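How to Letter a Comic Page by Hand

By Fionnuala Dunne
May 31, 2021

Most people who draw their own comics leave the lettering until last and then rush it. I did that for the first two issues of Flalteo, and the balloons ended up sitting on top of faces and hands. These are the steps I use now. They work for a standard page with five or six panels.

What you need

Smooth bristol board, a hard pencil, a T-square or any straight ruler, a waterproof pen with a medium tip, and a bottle of white ink for fixes. An Ames guide helps but you can mark your lines with a ruler.

Step 1. Cut the script down

Read every line out loud before you pencil anything. If a panel has more than 30 words in it, take some out or move them to the next panel. My first draft of Flalteo number three had 2,037 words of dialogue. The printed version had 1,190, and no scene was dropped.

Step 2. Place the balloons first

Rough in the balloons at the thumbnail stage, before the figures are finished. The person who speaks first goes on the left, or higher up. If two characters talk back and forth, stagger the balloons down the panel so the eye moves in one direction. Keep a little air between the balloon and the panel border, or else butt it right up against the border.

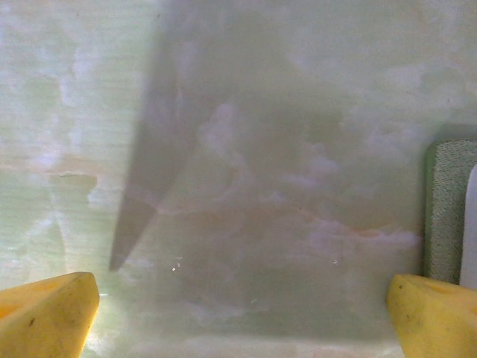 Step 3. Rule your guidelines

Draw pairs of light lines for the top and bottom of each row of letters. The gap between rows should be a bit less than half the height of a letter. Work on a hard surface and tape the board down at the corners so it can't slide.

Step 4. Letter, then draw the balloon

Pencil the words in capitals, centered, with the longest rows in the middle. Ink the words. Only then draw the balloon around them. Doing it the other way leaves you squeezing the last word in. Use the I with crossbars for the pronoun and the plain stroke everywhere else.

Step 5. Add the tails

Point each tail at the speaker's mouth and stop it short of the face – halfway is usually enough. A slight curve looks better than a straight spike.

Step 6. Clean up and scan

Let the ink dry for an hour before you erase. Cover mistakes with white ink, or letter the word again on a scrap and paste it over. Scan in black and white at 600 dpi or higher, then print one page at final size. If you have to squint, the letters are too small, and the page needs to be done again with wider guidelines.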